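Container deposits at the Zistham depot: what changes in December

The refund depot behind the Zistham shops moves to its summer hours in December. It will open at 7 am and close at 2 pm, and the afternoon session goes until the end of the school holidays. Lustance, which runs the depot for the shire, says the early start suits the cafes and the footy club, who bring in most of the bulk loads.

Last financial year 1,143 households in the district used the depot at least once. Most came with a bag or two on the way to the shops. Bulk loads of more than 200 containers still need to be booked, and the booking line is the same number as before. If you turn up with a bulk load and no booking, you may be asked to wait until the counter is clear.

The question we get most is what counts. Drink bottles and cans count if they carry the refund mark. Cups, tubs and takeaway containers don't, whatever they are made of, and they go in the kerbside bin if your bin lid lists them.
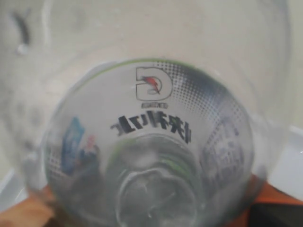 Lu wrote in to ask why the lids can't stay on, given that the kerbside people now want them left on. The depot's sorting line is an older one and a bottle with its lid screwed down won't flatten, so for now lids come off at the depot and stay on at home. Lustance expects to replace the line next year and the two rules should then match.

Labels are the other sticking point. Leave them on. The barcode is how the counter reads the container, and a bottle with no label is turned away even when everyone can see what it used to be. Crushed cans are fine as long as the barcode can be read.

A quick rinse is enough.

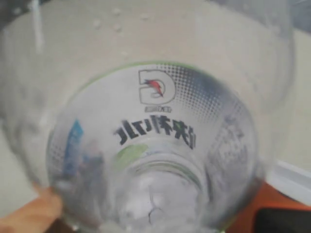

Refunds are paid in cash up to $35 and by bank transfer above that. Transfers are made overnight. You can also give your refund to a local group, and the list at the counter now includes the Gustton pool fund, which is saving for new shade sails over the toddlers' end.

Parking is off the rear lane only. Please don't leave bags at the gate after hours, as the wind gets into them and the neighbours end up with the contents.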